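Category: Stringing & Repairs / Machine Help

Tension reading low after Dvorak clamp swap

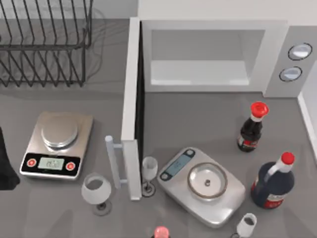
April — logged by Jérémie Fleury

Machine is a Besow drop-weight, six-point mount, bought used by the club. Reported fault: badminton rackets strung at 26 lb come off soft, and players are sending them back. Fault started after the old clamps were replaced with a Dvorak pair. The string in use is Narik 74, same reel as before the swap. Before touching the machine I wanted a known weight to check the arm against, and a digital kitchen scale of the kind on the counter there, next to the open microwave, is good enough for that. Weigh a bag of sand on it, write the figure on the bag, and use the same bag every time.

Check 1. Arm and weight. Took the sliding weight off and weighed it. Matches the figure stamped on it. Put it back, set to 26, let the arm fall with a length of string in the gripper. Arm settles level. No play at the pivot. Not the cause.

Check 2. Gripper. Cleaned both jaws with alcohol and an old toothbrush. A fair amount of wax came off. Pulled again at 26 and marked the string at the jaw with a pen. The mark did not move. Gripper OK.

Check 3. Clamps. Marked the string on both sides of clamp A and released the arm. The mark moved 2 mm toward the frame. Tightened the clamp by a quarter turn and got the same result. Clamp B held. Swapped the two clamps between rails and the slip went with clamp A, so the rail is fine.

Took clamp A apart. The teeth on one side still had a thin film of packing oil in the gaps. Cleaned, dried, reassembled. Mark moved less than before but still moved.

Sent measurements to Traslow, who supplied the clamps. Their reply: clamp A has the wider tennis spacing and was packed by mistake with a badminton one. On 0.70 string it will close without biting properly. Replacement on the way, no charge.

Update. Replacement fitted and set by the same method. No movement at the mark on either side after 6 pulls. Strung one test racket at 26, mains and crosses, and left it overnight. Pitch when tapped is close to the one I keep for reference — a little lower, but that one was strung on another machine.

Still open: 33 rackets went out between the swap and this ticket. Owners to be told they can have a restring if they want it. Old clamp A is in the drawer with a tag on it, to go back to Traslow with the next order.

Status: fixed, waiting on owners.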